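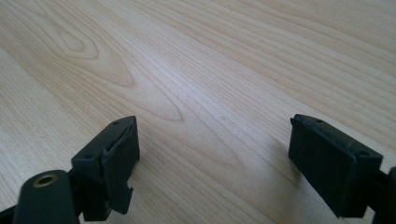

Nilholm opens orders for garment-handling workstation

Aug 27, 2025 – Nilholm is now taking orders for the Lepik workstation, a tabletop setup for companies planning to automate the handling of small knitwear. It comes with a two-finger gripper and a wood-topped table, and is sold as one package so that buyers can budget for it on a single line.

The first 100 units are set aside for existing customers. Prodov, a returns processor for online clothing stores, has ordered 4 of them for its Jikov warehouse, where some 4,000 items a week are sorted by hand.
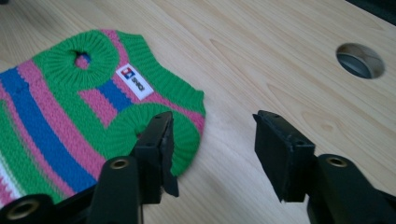 Pricing and planning

Customers can buy the workstation outright or lease it for 2 years. Both quotes list the table, gripper, installation and operator training separately. Finger pads are treated as a wear part and are not covered by the warranty, so Nilholm advises buyers to put replacement sets in the yearly operating budget.
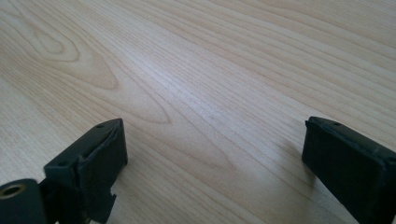 Spare pads can be added to the first order or bought later at the same price. Orders placed now will ship in February. Site surveys – needed only where the table will stand next to a conveyor – should be booked before the order is signed.

Quotes are available from the Nilholm sales office.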